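Subject: Re: [shop-automation] Chores, are we there yet?

On a morning in July, the Kerberg list member wrote:
> We looked at the Pamix arm for our packing bench. The sales
> sheet says it handles "everyday objects." Has anyone tried it
> on something other than cartons? I would want it to clear a
> bench and put things in bins with no one standing by.

We ran one at Privemia through the spring. On rigid boxes it was fine. On mixed items going in and out of containers we logged 594 tries and 252 were clean, and a person was on hand for all of them.

Clear plastic was the worst. The arm would close short of the wall or push into it. Soft film walls gave way and the box slid. Round things were next, mostly at the back of a box where the fingers had to reach over an edge.

So for your bench I would say no, not unattended. Sorting cartons, yes. I would want 500 tries on your own parts before signing anything. Onuoha asked for the same and got a loaner.

I can send the log if you want it.

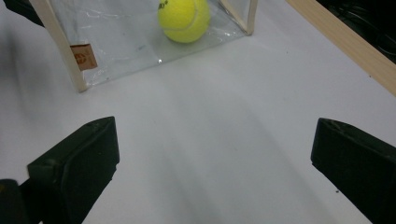 Tennis ball in a clear box, gripper open.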